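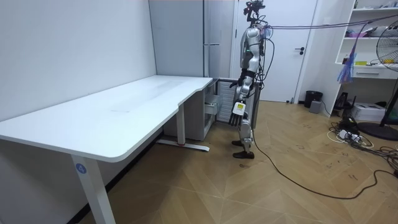 Desk, drawer pedestal and, against the back wall, a radiator with vertical slats.

Uneven heat: balancing radiators in older offices
June | Words by Leonie Schnyder

The complaint is usually the same. The rooms nearest the boiler are too warm, the rooms at the far end of the corridor are too cold, and the person in charge of the building has already turned up the pump. Turning up the pump makes the near rooms warmer still. Someone opens a window, the return temperature rises, and the gas bill follows it.

Most two-pipe heating systems in offices built before the nineties were balanced once, when they were handed over. Since then walls have been moved, radiators added or taken out, and valves replaced with whatever the merchant had in stock. The settings no longer match the building. Water takes the path of least resistance, and in a two-pipe layout that path runs through the radiators closest to the pump.

Balancing adds resistance where there is too little of it. Each radiator has two valves: the one people turn, and a lockshield on the other end, normally under a plastic cap. The lockshield limits how much water can pass. On the near radiators it is closed down, sometimes to a quarter turn from shut. On the furthest it is left fully open.

Holzer, a three-storey office block with one plant room in the basement, had the work done last autumn. Konrad Gruber, the heating engineer who carried it out, began with a drawing. The existing plans showed 24 radiators on the first floor circuit. He found 16 in use, the others having been capped off when the meeting rooms were rearranged. The pump was still set for the original number.

Gruber works by temperature difference. With the boiler running steadily and every thermostatic head removed, he clips one sensor to the flow pipe and one to the return. The system at Holzer was designed for a drop of 20 degrees across each radiator. The first he measured had a drop of 7. The last one on the run barely got warm enough to measure.

"You close the first one, go to the second, close that, and by the time you reach the end the first has changed," he says. "So you go round again." He made three passes over two days and left each radiator to settle before taking a reading.

A calculated method is quicker on paper. The heat loss of each room is worked out from its walls, glazing and air changes, and the flow needed by each radiator follows from that. Valves with a printed scale can then be set directly. Luzius Plattner, who designs heating systems at Kolmont, prefers this for anything larger than a house, with the reservation that the input has to be right. Wall build-ups in older blocks are often guessed, and a wrong guess is carried through to every valve setting.

A third option is the pressure-independent valve, which holds its flow steady when its neighbours open or close. It costs more per radiator and needs a minimum pressure to work. On small circuits the pump may not supply it.

Furniture plays a part as well. A radiator gives off much of its heat by convection, and a cabinet or desk panel placed hard against it slows the air. Thermostatic heads suffer more. A head enclosed behind furniture senses the warm pocket around itself and closes early, and the room stays cold with the system correctly balanced. Where the layout can't be changed, a head with a remote sensor on a thin capillary tube is the normal remedy.

At Holzer the pump was turned down two settings after balancing. It ran for 1,824 hours over the following heating season. Gas use fell by roughly a tenth compared with the previous winter, although the figure has not been corrected for weather and Gruber does not put much weight on it. Complaints from the east corridor stopped by the second week.

The lockshield positions are written on a sheet kept in the plant room, in turns from closed. Anyone who removes a radiator for decorating can then put its valve back where it was.

Last updated: Thursday

Comments (3)

Tatu Gachanja
Worth adding that the system should be flushed and bled first. I spent a morning balancing a circuit that had sludge in the end two radiators. All the readings were useless.

Shona Ruddock
Is the 20 degree drop still right with a heat pump? Ours was set up for much less than that.

Konrad Gruber
@Shona No, go by the design figure for your heat pump, often between 5 and 8. The method is the same but the flows are higher, so check the pipe sizes.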